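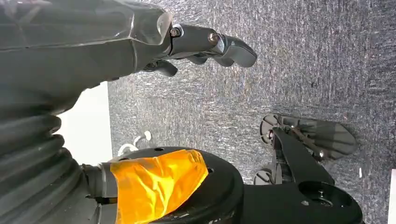

Fita cor de laranja, enrugada, à volta de um eixo e colada a um disco preto.

A fita-cola cola mesmo tudo?

Há quem diga que sim. Parte-se uma régua, fita-cola. Descola-se a capa do caderno, fita-cola. No rolo da marca Bundix até vem escrito "agarra tudo, para sempre". Convém desconfiar de frases com "tudo" e "para sempre", por isso vamos ver o que uma fita consegue fazer.

Do que é feita?

Uma fita tem pelo menos duas camadas. Por cima há uma tira fina, de plástico, papel ou tecido. Por baixo há a cola, que é pegajosa mas não seca como a cola branca da escola. Continua mole. Quando carregas com o dedo, ela espalha-se e entra nos altinhos e buraquinhos da superfície, mesmo naqueles que não consegues ver. Quanto mais cola tocar na superfície, melhor segura.

E as rugas?

Olha outra vez para a fita cor de laranja. Tem dobras e vincos, e há sítios mais claros e outros mais escuros. Uma ruga levantada é um pedacinho de fita que não está a tocar no que devia segurar. Quer dizer que não segura nada? Também não. Só de olhar, não dá para saber. O resto da fita pode estar bem colado, e dar a volta a uma coisa redonda ajuda, porque a fita também se agarra a si própria.

Tentar cobrir uma forma redonda com uma tira direita dá quase sempre rugas. Experimenta embrulhar uma laranja numa folha de papel e vais perceber.

O que estraga a cola?

O pó é um grande inimigo: a cola agarra-se ao pó e o pó não se agarra a mais nada. A água e a gordura também atrapalham. O calor pode amolecer a cola e o frio pode endurecê-la. Já vês que "para sempre" é uma promessa difícil de cumprir.

Faz o teste

Precisas de 2 tiras de fita do mesmo rolo, um tabuleiro liso que possas usar e um bocadinho de farinha. Pede primeiro a um adulto.

Limpa e seca o tabuleiro. Espalha farinha só numa metade.
Cola uma tira em cada metade e carrega com a mesma força.
Espera 168 horas, ou seja, uma semana.
Puxa as duas devagar, pela ponta. Qual deu mais luta?

Se só fizeres o teste uma vez, não tenhas demasiada certeza do resultado. Podes ter carregado mais numa tira sem reparar. Repete, troca as metades e aponta tudo num caderno.

Nunca uses fita-cola para arranjar cabos elétricos ou fichas, por mais que o rolo prometa. Isso é trabalho para um adulto que saiba do assunto.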